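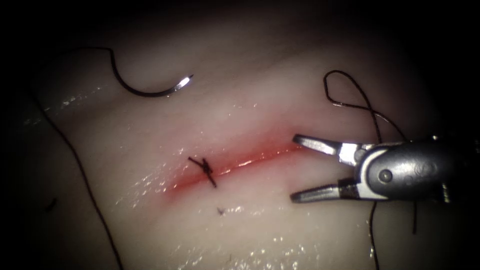

I finally got to the open day at the Stitden teaching hospital in May 2022, after missing the last one, and what a good day out it was! Parking was hopeless (I ended up near the footy oval and walked back), but entry was free and the sausage sizzle raised money for the kids' ward.

I started in the old Abubakar wing, where they've kept a ward much as it was, with iron beds and a terrifying steriliser. Then came the kitchens, my favourite bit by a mile. They send up 193 lunches on a normal day, and the trays go along a belt that's 42 years old and squeaks the whole way. I could have stayed there for hours – the smell of the apple crumble didn't help.

The rooftop garden was a bit windswept, though the lemon trees are doing well. I had a cuppa up there, bought a jar of marmalade and watched the helicopter pad for a while in case something landed. Nothing did. The 62 bus stops right outside the main doors, so I'll catch that next time and leave the car at home.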